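Section 7. Setting the Bread Table

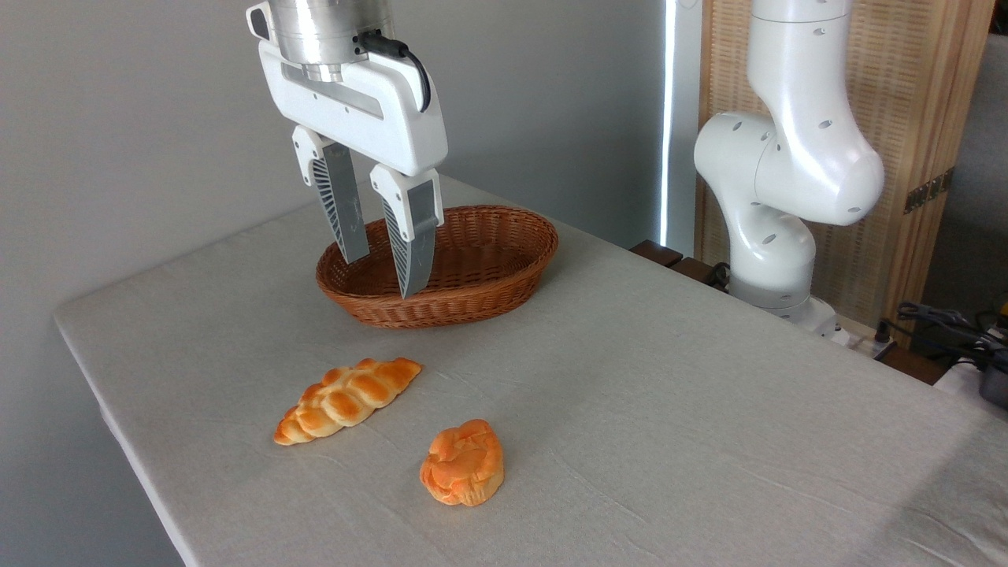
Set the bread table after the main cloth is down and before the plates come out. This section covers the cloth, the basket and the placing of the bread. It applies to the Dirino oval basket and to the two older Wesov baskets, which are the same shape but a little deeper. For butter dishes and spreads, go to Section 8.

Before you start

You will need:
One plain tablecloth, large enough to hang over the edges
One oval woven basket
One basket liner, if the bread will be sliced
Bread for the table: one braided loaf and one knotted bun per basket, unless the order sheet says otherwise
A soft dry brush
Tongs or clean food gloves

Wash your hands before you handle the cloth, and again before you handle the bread.

CAUTION: Do not use a basket with broken or lifted strands. Broken ends can come off in the food. Put the basket on the repair shelf and take another.

7.1 Laying the cloth

1. Wipe the table and let it dry completely. A damp table will mark the lighter cloths.

2. Open the cloth along the length of the table with the hem side down.

3. Pull the cloth over the left edge first and check that the hem runs level. Then do the right edge.

4. At the front corners, let the cloth fall on its own. Do not pin or tape it.

5. Smooth the top with flat hands, working from the middle out to the sides.

Note: Light creases are fine for a breakfast or lunch table. For an evening table, press the cloth the same day. The gray-beige cloths from Tedthorpe take a medium iron. The white ones take a hot iron with a little steam.

If the hang is uneven by more than 2 inches from one side to the other, lift the cloth and lay it again. Tugging at one corner usually makes it worse.

7.2 Preparing the basket

1. Turn the basket upside down over a trash can and tap the base a few times.

2. Brush the inside, following the direction of the weave. Pay attention to the line where the wall meets the base, where crumbs and seeds collect.

3. Run a gloved finger around the rim. It should feel smooth all the way.

4. If the basket needs more than brushing, wipe it with a cloth wrung out in warm water and leave it to air dry upside down. Allow a full night.

CAUTION: Do not soak the basket or put it in the dishwasher. The strands swell and the base will no longer sit flat.

5. Set the basket toward the back of the table, with its long side facing the front. Leave a clear stretch of cloth in front of it.

6. Press lightly on each end of the rim. If the basket rocks, turn it end for end and try again.

Note: Baskets dry out in winter and can creak when lifted. From December on, keep them in the lower cupboard, away from the heating vent.

7.3 Warming the bread (optional)

Skip this step if the bread was baked the same morning.

1. Heat the oven to 275 degrees Fahrenheit.

2. Put the bread directly on the middle rack. Do not stack pieces.

3. Warm the bun for 7 minutes. A whole braided loaf needs 18.

4. Take the bread out and let it stand on a wire rack until you can hold it comfortably.

CAUTION: Bread straight from the oven gives off steam. In a lined basket the bottom crust will go soft.

Do not warm the bread twice. Bread left over from a warmed batch goes to the kitchen for crumbs.

7.4 Placing the bread

1. Lay the pieces out on the clean cloth in front of the basket and look them over. Check the underside as well as the top.

2. Brush off any loose flour. Do not rub the top of a glazed loaf -- the shine comes off in patches.

3. Pick up the braided loaf from underneath, with support at both ends. Lifting it by one end can open the braid at the middle.

4. Lower the loaf into the basket along its length. If it is longer than the basket, rest the narrower end on the rim.

5. Pick up the bun by its sides. Keep the folded top facing up and set it beside the loaf, or against one end if there is no room beside it.

6. Check that nothing is leaning over the front rim. Move the bun if necessary.

7. Shake the crumbs off the cloth area with the brush, toward the back of the table.

Note: If the bread will be sliced at the table, leave the basket empty until the first slices are cut. Put the Alexiou board in front of the basket and keep the whole loaf on the board. The liner goes into the basket first, with its corners folded in.

7.5 Clearing

1. Remove the bread before you move the basket.

2. Carry the basket with one hand under the base. Do not lift it by the rim when it is full.

3. Gather the cloth from all sides toward the center so the crumbs stay inside. Shake it outdoors.

4. Brush the basket as in 7.2 and return it to the cupboard. Do not stack other items inside it.

Cloths used on Thursday go out with the laundry that evening. All other cloths go in the bin by the back door.

Problems and fixes

Basket slides on the cloth: The cloth is loose underneath. Lift the basket, smooth the cloth from the middle and set the basket down again.

Bread looks dull: It may have been covered while warm. Leave it uncovered next time. Do not brush it with oil or butter.

Crease will not come out: Lift the cloth and press it flat on the board. Do not iron on the table.

Basket has a sour smell: It was put away damp. Wipe it, dry it overnight and leave it out for another day before use.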